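Sorting the hall closet, part two: the containers

Last month I listed everything in the hall closet by weight and by how often it gets used. The conclusion was that the cardboard had to go. It sags, it sheds, and the bottom box had started to bow under the extension cords.

I measured the shelf before buying anything. Usable depth is 419 mm and the width between the uprights is 651 mm, so one bin per shelf, long side facing out. Binta Bashir lent me a Cloren catalog with outside dimensions in it. Most sellers publish volume only, and 38 liters says very little about whether a rim will clear a door hinge.

I settled on rigid blue plastic, open top, with ribs on the front face and a molded lip at the center of the rim. The inner walls slope in toward the floor, so the floor is smaller than the mouth — plan the bottom layer from the floor dimensions. Faint scuffs on the inside don't matter for this use.
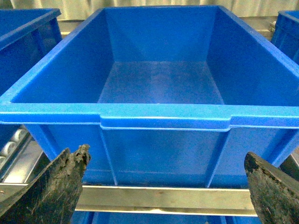 Loading order

Heavy and flat goes first: the tool roll, then the two boxes of tile spacers. Cords are coiled and tied, with the plug end up. Paint rollers stand along the back wall.

I keep the total under 12 kg, well below the rating, mostly for the sake of the shelf pins. Arlo Delacroix uses 50 mm labels on his and sticks them under the lip. Mine went on the shelf edge, where they stay put when a bin is out.

The top shelf is still cardboard. I'll get to it on Thursday if the brackets arrive.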